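跟一团白布过不去的下午
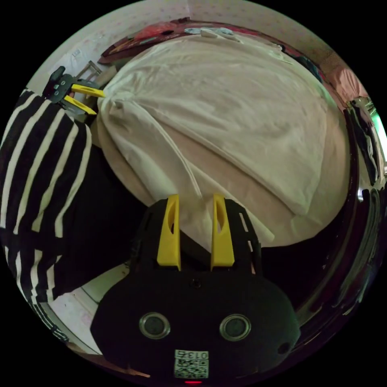 Shinji Maruyama

洗好的床品堆成一团的时候，谁也没法一眼看出它是床单还是被套。这是我搬到Brestach以后才认真面对的事情。以前住单间，只有一套，洗了就晾，干了就铺，当晚接着睡，中间没有"收纳"这个环节。现在柜子里有3套，全是白的，于是每次叠之前都得先做一番辨认工作：抓住一个边，顺着摸，摸到开口算被套，摸到松紧带算床笠，什么都没摸到算床单，或者算我没摸够。

三套都买成白的，责任在我。当时的想法很体面：白色可以用高温洗，白色之间互相不染，白色显得这个人生活有条理。现在看来，头两条成立。

先交代一下我叠东西的地方。家里能摊开一床被套的平面只有床，可是叠床品的时候床通常正被另一套床品占着，在刚铺好的床上叠另一床，等于把两场仗打在同一块地上。所以我一般在长桌上干。桌子旁边就是晾衣服的架子，细管子的那种，便宜，轻，挂一床湿被套会往一边歪，歪到一个角度又停住，我每次路过都要看它一眼，它每次都没倒。桌子那头常年堆着一块深红色的布，本来打算当桌布，铺上以后嫌太像会议室，掀下来以后又嫌叠起来麻烦，就那么搭着了。

关于深红色的布，后面还要提。它差点毁掉我一整个礼拜的好心情。

先说被套。

被套这种东西的设计，我思考过很久，主要是在里面思考的。套被子的传统做法是人钻进去，手里攥着被芯的两个角，去找被套的两个角，找到以后倒退着出来。小时候我母亲就是这么套的，她把头和两条胳膊伸进去，外面只剩下半截人，还能一边套一边隔着布问我作业写完没有。我说写完了。布里面的声音说，拿来我看看。所以我对被套的早期印象是它有审讯功能。

后来网上流行一种"卷寿司法"：被套翻过来平铺，被芯放上面，对齐，四角系好，从一头卷到另一头，再从开口处翻过来，展开，抖一抖，完事。视频里那位女士全程面带微笑，用时不到一首歌的长度。我跟着做了一遍，卷得很紧，很像样，翻的时候翻成了一个我至今说不清结构的东西。开口在里面，被芯有一半在外面，另一半在一个不该存在的口袋里。我把它拎起来看了看，又放下，出门喝了杯咖啡，回来发现它还是那样。

那天最后是靠Pendo Muriithi救的场。她住楼下，来还我的梯子，站在门口看了一会儿，问我这是在做什么。我说套被子。她说哦，语气像在医院里听人报病名。然后她走过来，把那个卷子从中间扯开，抓住两个角往外一抖，被套就好了。我问她怎么弄的，她说不知道，从来没想过。我最怕听到的就是这种回答。世界上会做家务的人大半都是这样，手会，嘴不会，你让她慢动作再来一遍，她反而卡住了，还要怪你问得奇怪。

后来我自己琢磨出来的办法很笨，记在这里，将来忘了可以回来查：

被套反过来，里子朝外。两只手伸进去，一手捏一个远端的角。隔着被套，用捏着的角去抓被芯的两个角。抓牢。站到椅子上（个子高的人可以省了椅子）。往下抖，让被套自己顺着被芯翻下去。

这办法的关键在第二个"抓"。抓得不牢，抖到一半被芯会缩进去，缩成一个球沉在底部，像吃多了的蛇。到这一步没有补救，只能全部抽出来重来。我试过把手臂伸进去拽，拽到肩膀都进去了，脸贴在布上，这时候门铃响了。

是快递。我就那么去开的门。

说到底，被套还算讲道理，它有四个角，四个角都是直角，叠的时候对得上。床笠才是来找麻烦的。我怀疑发明床笠的人只关心它铺在床上的样子，铺上去确实好，服服帖帖，翻身也不跑。可一旦从床上下来，它就成了一个浑身都往里抽的东西，没有边，没有角，放在桌上自己慢慢蜷起来，你刚把左边抻平，右边又皱回去了。

叠床笠的教程我大概把能找到的都看过了。所有教程都有同一句话："然后把这个角套进那个角里。"讲到这里，镜头必定被讲解人自己的胳膊挡住，等胳膊拿开，角已经套好了。我把同一段来回放，放慢了放，还是那条胳膊。有一位讲解人很贴心，专门说"这一步很多人会糊涂，我再做一遍"，然后换了个方向，用另一条胳膊挡住了。

真正教会我的是Godfrey Rashidi。他从前在一家叫Clalora的旅馆管布草间，"布草"这个词也是他教我的，旅馆行当里床单、毛巾、桌布统统叫布草，听着像喂马的。他教我的那回是在他家，我去吃饭，去早了，他正好在收衣服，我就站在旁边等。他看见我盯着他手里的床笠，可能是盯得太明显了，就说，你过来，你站这边。

他的教法是这样：先不要看它，看了就乱。两只手各伸进一个角，像戴两只大手套，正面朝自己。两手合拢，右手的角翻过来扣在左手上，这时左手上戴着两层。空出来的右手顺着边往下滑，滑到第三个角，提起来，也扣上去。第四个角同理。四个角全在一只手上以后，把它放在桌上，它就有了两条直边和一个勉强算直角的东西。松紧带那一圈往里折，藏起来。剩下的就当它是条毛巾，爱怎么叠怎么叠。

我当场学了一遍，成功了。他太太从厨房出来看了一眼，说，他教过我们儿子，教了好几年。我那天吃饭胃口很好。

回家以后自己叠，又不成了。问题出在"顺着边往下滑"这一步，我滑着滑着会滑到同一个角上去，也就是说，我常常把第二个角当成第三个角，郑重其事地又扣了一次，然后奇怪怎么还剩下这么多布。Godfrey说这是因为我的手太快，心里想着赶紧叠完。他说布草间的新人都这样，他们那时候有个办法，每叠完一个角嘴里念一声。我问念什么，他说随便，有个小伙子念的是他几个前女友的名字。

我念的是早饭吃了什么。

下面说叠成一团的问题。也许会有人问，既然这么费劲，为什么不干脆卷成一团塞进柜子里。我得承认，我这么干过很长时间，而且理论上站得住脚：床品铺到床上反正要展开，展开以后压在被芯底下，皱不皱谁看得见。我把这个理论讲给Oduor Simiyu听，他是我同事，家里三个小孩，柜子里的东西据他说是"按地层分布的"。他完全赞成，还补充了一条，说一团一团的东西塞进柜子里有弹性，关门的时候能感觉到它们在努力。

这个理论破产在十月。十月我母亲来住了一阵子。她到的当天晚上打开柜子，想拿一条毯子，柜子里那几团白布就出来了，不是一件一件掉，是整体往外涌，涌到她脚面上才停。她站着看了一会儿，没有骂我。她只是弯腰捡起来一团，抖开，对着灯看，说，这是床单吧。又看了看，说，哦，是被套。然后她坐到床沿上，开始叠。

她叠东西的样子我看了几十年，没正眼看过。下巴夹住一条边，两手顺着往下捋，捋到尽头一折，下巴松开，再夹住新的边，再捋。整床被套在她身上过了几遍，就变成一块方的。中间她还说了几句话，说火车上的茶不好喝，说表妹换了工作，说你这个窗子漏风。下巴夹着布说的，所以有些字听着像感冒。

我问她能不能教我用下巴。她说这有什么好教的。

她走以后我下决心要好好叠，于是有了现在这种下午。

我的标准步骤，写在下面，仅供同样没有第二个人帮忙、下巴又不够用的人参考：

先把那一团放在桌子中间。不要急着抖，抖了会有一个角掉到地上，而地上总有东西。

找边。边一般在最里面。顺着最厚的褶子往里摸，摸到缝线就算找到了。缝线摸起来比别处硬一点。

两手拿住缝线的两头，往两边拉，拉到胳膊拉不动为止。双人床的被套，胳膊一定不够长，这时候要把一头用什么东西夹住或者压住。我用过字典，用过一袋米，效果最好的是那袋米，字典会跟着走。

对折。对折的时候布会在中间鼓起一个大包，那是空气，用小臂从中间往开口那边赶。赶的方向要是反了，空气就被关在里面，整床被套会变成一个枕头，你按这头，它那头起来，很有幽默感。

再对折。再对折。最后折三折，竖着放。

竖着放这条是从Trindade的店员那里听来的。Trindade是我们这里卖家用纺织品的铺子，门脸不大，里面深得吓人，越往里走越便宜，到最深处是不成套的枕套。我的第二套床品就是在那里买的，花了477，买的时候觉得自己疯了，店员用指背蹭了蹭那块布，说您摸摸，我摸了摸，就不觉得了。后来我想，那句"您摸摸"大概值其中的一半。

那位店员跟我说，叠好的床品要像书一样竖着插，别摞，摞起来你永远只用最上面那套。我一想，确实如此，我那三套里有一套已经快被睡穿了，另一套几乎是新的，摸上去还有一股纸盒子味。回家立刻改成竖插。竖插的新问题是，抽走一套之后，剩下两套会慢慢倒向空出来的那边，倒的过程很慢，夜里能听见柜子里有布滑下去的声音。我现在在旁边顶了一个鞋盒。鞋盒里是什么，不记得了。

还有一个窍门，流传很广，说把整套床单被套叠好以后，统统塞进同一套的枕套里，这样找起来不会缺件。我试过，方法是好方法，就是枕套塞满以后跟枕头长得一样。有天晚上我睡在上面了，早上起来脖子疼，还跟人抱怨枕头该换了。

现在可以讲那块深红色的布了。

事情发生在冬天，有个周日，我图省事，看洗衣机里还有空，就顺手把那块红布也塞了进去，跟一套白床品一起。塞的时候我心里是有个声音的。那个声音不大，说，这颜色挺深啊。我的回答是，都洗过一次了。后来回想，我根本不能确定它洗过，我只是觉得它在我家待了那么久，总该洗过一次。

洗衣粉用的是Brindum，袋子上印着一座雪山，雪白的。我选了60度。

洗衣机转起来以后，我搬了把椅子坐在前面看，倒也说不上担心，就是想看看。转到一半，玻璃后头的水有了一点颜色，很淡，像有人往里面扔了一片桃子。我对自己说是灯光。我把灯关了，还是桃子色。洗衣机的门这时候是打不开的，我按了暂停，它很客气地亮起一把小锁，意思是请稍候。我就跟那把锁面对面坐了13分钟，这是洗衣机自己显示的数字，我一分钟一分钟看着它倒数过来的。

捞出来一看，床单是粉的，很均匀，均匀得像本来就卖这个颜色。被套运气好些，只有下半截染上了，枕套一只粉一只白，放在一起像两口子闹别扭。红布本身毫无变化，还是那么红，一点愧色都没有。

接下来的几天我做了不少事。先是趁湿马上又洗了一遍，这是对的，千万不要晾干了再处理，晾干就算签了字。然后是泡氧漂粉，浴缸放热水，把整套按进去，拿一根木勺压着，布里面有气，按下去这块，那块浮上来，我蹲在浴缸边上像在跟谁摔跤。泡了一夜。早上起来要洗澡，浴缸不能用，我站在厨房水槽前面洗的头。

Pendo给我支的招是柠檬加太阳。柠檬我有，太阳那个礼拜Brestach没有。Godfrey的办法最专业，他说布草间遇到串色，统统不动声色地往下发一级：客房床单变员工床单，员工床单变抹布。我问有没有往上走的，他想了想，说，有一年一批桌布染成了很好看的蓝，餐厅后来就用蓝的了，对外说是换季。

Oduor的意见是，你就说你买的是粉的。

泡了两回，洗了几回，粉色退了大半，剩下一点点，白天看不太出来，黄昏的时候会浮上来一层，介于粉和米色之间。我母亲打电话来，我没忍住讲了，电话那头安静了一下，她说，你六岁的时候，把蜡笔放在裤兜里洗的，记得吗。我不记得。她说，你爸爸的衬衫全是绿的，他穿了一年，单位里还有人问他在哪儿买的。

所以红布从此就不进洗衣机了，也没叠，搭在那儿。我跟它的关系大致是互相不看。

说了这么多，再来谈谈晾。晾是叠的前半场，晾得好，叠起来省一半力气，这话是我自己总结的，虽然我自己很少做到。湿的被套很沉，从洗衣机里拽出来的时候，里面往往还裹着别的东西：袜子，抹布，另一只枕套，有一次是一把勺子。被套在洗衣机里会把所有东西吞进去，裹成一个球，球心永远是湿的。对付的办法是洗之前把扣子扣上，或者拉链拉上。我知道这个办法。我十次有八次忘记。

拿出来以后要先抖。两个人抖最好，一人拿两个角，一二三，啪的一声，褶子就开了一半，声音也痛快。一个人抖就只能站在椅子上自己抖自己，布抖出去又兜着风回来，糊一脸。我抖的时候一般把窗户关上，不想让对面看见。

挂的时候，被套要横跨两根杆子，中间留出空来，像搭帐篷，这样里外都通气。挂成一片的话，两层贴在一起，外面干透了，里面摸着是凉的，你永远拿不准那到底是湿还是凉。我的判断方法是贴在脸上。脸比手准一些。缺点是看起来很奇怪，像在跟被套告别。

有人主张用烘干机，一了百了。我没有烘干机，也没有放烘干机的地方，所以我对烘干机的态度是不以为然，等哪天有地方放了再改。

有人主张熨。熨床单这件事，我只干过一次，在刚买回那套贵的之后，大概是想对得起那个价钱。熨到后来，已经熨好的那半边拖在地上，正在熨的那半边还没完，我一边熨一边踩，踩出来的褶子比原来的还直。熨完铺上，躺下去，确实舒服，凉凉的，滑滑的，像住旅馆。第二天早上起来看，跟没熨的那套一个样。我算了一下这份舒服的时间成本，此后再也没有动过熨斗。

趁布还有一点点潮的时候收下来，用手掌捋平了叠，压在别的东西下面，过一夜，效果跟熨过差不了太多。这是Godfrey教的第二招，他说旅馆不是这么干的，旅馆有大滚筒，但是他家里是这么干的。要点是"一点点潮"，潮多了会发霉味，这个度我还没找到，我现在的做法是等它全干，然后后悔。

最后回答几个之前有人问过我的问题，都是看了我上一篇写收衣柜的那篇以后问的，我一直没回。

有人问多久换一次床单。我不打算在网上说实话。

有人问三套是不是太多。一套在床上，一套在洗，一套在柜子里，照理说正好。实际情况是一套在床上，两套在洗，或者一套在床上，一套在架子上，一套在桌上堆着等我叠，堆着堆着就从桌上直接去了床上，柜子一整个月是空的，只有那个鞋盒。

有人问白的好打理还是花的好打理。参见上文的桃子色。如果能重来，我会买一套灰的，一套蓝的，一套带条子的，这样至少远远看一眼就知道谁是谁，也不用摸。可是白的已经买了，而且它们质量都不错，按目前这个磨损的速度，我还得认上好些年。

还有人问，有没有试过给它们做记号。试过。我在每件的角上缝了一小段彩线，被套是绿的，床单是蓝的，床笠没缝，床笠不需要，它一到手里就知道是它。缝的时候很得意，觉得早该如此。后来叠的时候才明白，要看见彩线，得先找到那个角，而我要是能找到那个角，也就不需要彩线了。

线我没拆，留着。偶尔叠完了，正好露在外面，绿绿的一小截，看着还挺像回事。

今天下午的战况：床单一条，叠好了，不太方。枕套叠好了。被套叠到第二次对折的时候，里面摸着有个东西，硬硬的，在最远的那个角上。我把它重新抖开，手伸进去够，够到肩膀，掏出来一只袜子，是上个月我以为丢了、已经把另一只扔掉的那只。

水烧开了，我先去泡茶，被套放着，喝完再叠。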